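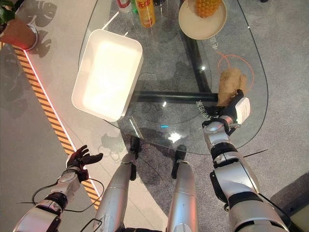
Akine Tabletop Notes

Welcome! Akine is a small collection of written notes on everyday tables and what people put on them: drinks, plates, fruit, bins for clearing up. If you have ever wondered how many ways there are to lay out a snack, you are going to enjoy this one.

What's inside

There are 2,261 notes, each a short text about one table. More than 2,000 are in English and the rest are in Chinese with an English version beside them. We kept both, and the Chinese ones are a joy to read if you can.

notes/ one text file per table
words.txt our list of object names
spare/ 300 notes still waiting for a second read

How we name things

Plain words win. A bin is a bin, a plate is a plate, and a bottle keeps its colour (orange bottle, green bottle) even when the label is easy to read. Fruit gets its kitchen name, with "-like" on the end if the writer wasn't sure. Soft, crumpled things go under "soft item" until someone can say more.

Glass tables have their own tag, glass_top, and they are my favourites! You get the legs and the floor as well as the things on top, so please say whether something is on the glass or under it. The Melta and Mendota batches were written before we had the tag and I'm still adding it.

Changes

December 12, 2019: Iyamu batch added, 10 duplicate notes removed, "tray" and "bin" split into two words at last.

Corrections are very welcome. Send the note number and your wording to Debashish Weerasinghe.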